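Jornada de puertas abiertas en el taller de Flumudier: «Lo difícil es soltar»

La responsable de demostraciones de Flumudier nos recibe en la planta baja de la nave de Larham a las 10 de la mañana, media hora antes de que entre el primer grupo. Prefiere que no se publique su nombre porque, dice, el trabajo es de todo el equipo. En el taller trabajan 15 personas y en mayo abrieron las puertas por segunda vez.

Empezamos por la mesa. El público espera ver un brazo grande, explica, y lo primero que se encuentra es una herramienta que se lleva en la mano. «La pinza la mueve una persona. Nosotros grabamos cómo se acerca, cómo se abre, dónde se para. Luego esos movimientos sirven para entrenar al robot». Las tareas que se enseñan son domésticas: sacar cosas de una cesta, volver a meterlas, cambiarlas de lado.

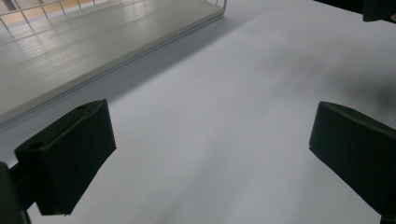
Los dos dedos de la pinza, abiertos sobre la superficie blanca de trabajo.

Le preguntamos por qué una superficie tan clara. «Es lo que teníamos en el otro local y nos acostumbramos. Tiene sus problemas, las sombras se notan mucho. Pero una cocina también tiene sombras, así que no las quitamos».

Durante la primera edición pasaron por el taller 214 visitantes. Esta vez pusieron un límite de 100 por turno y aun así hubo cola en la escalera. Casi todos quieren probar. «Los mayores preguntan antes de tocar y los niños tocan. A los cinco minutos lo hacen mejor los niños, aprietan menos». Los errores más comunes son cerrar los dedos demasiado pronto y girar la muñeca al final.

«Coger un objeto sale bastante pronto», cuenta. «Lo difícil es soltar. La gente abre de golpe y la pieza se cae o se queda de canto. Con el robot nos pasa igual».

El archivo del proyecto, que internamente llaman Vương, reúne por ahora 882 grabaciones. No todas valen. Cada una se revisa a mano y se descarta si la pinza sale del campo de la cámara o si el movimiento se interrumpe. La revisión la hacen por turnos, dos horas como mucho, porque cansa la vista.

También hablamos del desgaste. Los dedos son de las piezas que más se cambian, y las almohadillas de la cara interior, más todavía. «Las apuramos. Mientras agarren, se quedan puestas. En una feria quizá pondríamos unas nuevas, pero aquí la gente viene a ver el taller como es».
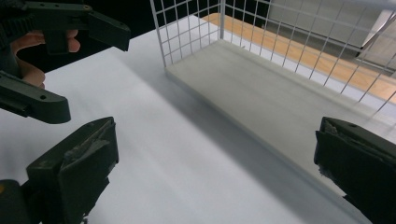
Larham, mayo

Por la tarde la visita es más tranquila y hay tiempo para hablar de lo que falta. El equipo quiere trabajar con dos pinzas a la vez, una por persona, para tareas en las que hay que sujetar con una y mover con la otra. La coordinación les cuesta. «Uno se adelanta siempre. Estamos probando a contar en voz alta, que es poco científico, pero ayuda».

¿Y el robot? Está en Skekville, donde se hacen las pruebas con el brazo, y no se trae a las jornadas por el transporte y por el seguro. A ella le gustaría que viniera el año próximo, aunque no lo promete. De momento, quien quiera verlo tiene que pedir cita allí.

Antes de despedirnos le preguntamos qué consejo da a quien coge la pinza por primera vez. «Que vaya despacio y que mire la cesta, no los dedos». El siguiente turno ya está subiendo.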